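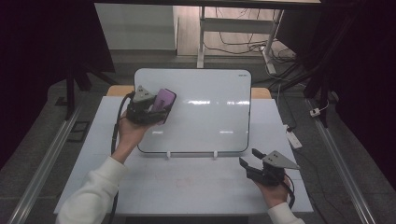
Session 5: Looking after small whiteboards

Right, on to the least glamorous session of the Liltow classroom skills course, and the one I get the most emails about afterwards. Last time we did display walls and backing paper. This week it's the little tabletop boards, the sort you stand up on a desk for a group of four or five children to share, and how to keep them fit to write on past half term.

Standing it up

I like a board propped upright for group work. Flat on the table, everyone leans on it and the writing ends up on somebody's sleeve. A pair of small stand clips along the lower edge does the job, the same as on the white board with the thin dark border at the top of this handout. Space them well apart, push down gently on each top corner, and if it rocks, move them out a bit more. Put the board towards the back of the table so there's elbow room in front.

Watch the light too! A glossy board throws back a bright band right where you want to write, and the child sitting opposite the window can't read a word of it. Sit in every chair (yes, even the tiny ones) and turn the board a little until you can read it from all of them.

Rubbing out

Most people scrub. I did for years. What you want is the eraser held flat, with its whole face on the board, and long strokes going one way. I start at the top and work down, so any dust falls on the part I haven't done yet, and I finish in the lower corners, which is where the grey smudges collect if you're in a hurry. Any block eraser will do. The purple ones are cheerful and don't go missing as quickly as the black ones in my room, though your class may be better behaved than mine.

Give the eraser a bang against the outside wall at the end of the day. If it leaves more behind than it picks up, it's had it.

The weekly clean

Ink left on overnight is harder to shift, so once a week do this properly:

1. Rub the board out dry.
2. Wipe it with a damp cloth, well wrung out.
3. Go over it with a dry cloth, including along the border.
4. Leave it for 3 minutes before anyone writes on it.

For stubborn marks, draw over them with a fresh dry-wipe pen and rub out straight away. It feels wrong, but try it before you reach for a spray. Please no scouring pads. We lost 2 boards in the Drisden room that way and they've never wiped clean since.

Before next session

Bring one board from your own classroom, as grubby as you like, plus a cloth and an eraser. There are 16 pairs of stand clips in the Kim cupboard if you haven't any of your own. Sign for them on the sheet inside the door, and put them back in pairs, please.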